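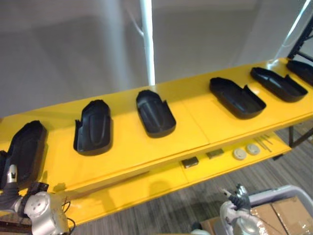 Tray station, yellow shelving, start of a run. Grippers at lower left and lower right.

Gurkgate tray demo - notes and data card

What this is
Recordings and notes from the open day at Brendstead on 24/08/2019. I went as a guest, asked for the logs, and got most of them. Antonina Lysenko ran the station. Dariusz Kalinowski answered questions, some of them twice.

Contents
runs/ - 9 recordings of the two-arm station, head camera only
notes.txt - what I wrote down while standing there
claims.txt - what the handout said, word for word

The task
Black molded trays sit on the top shelf at different angles. The arms are meant to pick one, turn it and set it down flat. Small parts (blocks, round discs, thin pins) are on the shelf below. The handout calls this "kitting." I saw no kitting. In 5 of the runs the arms only handle trays, and the small parts stay where they are.

Known problems
The handout claims 100 percent success. It doesn't say on how many tries, or who decided what counted. Two runs were restarted by hand and the restart is trimmed out of the file - I asked for the uncut versions and have not received them.
The tray angles vary, but not by much. I wouldn't call them random.
No force data. Kalinowski said it exists.
Glare on the glossy yellow shelf may bother anyone trying to segment it.

Use
Fine for looking at tray grasps. Please don't quote it as a benchmark.

Contact
Tyyne Kokkonen keeps the files. Corrections welcome, with logs attached.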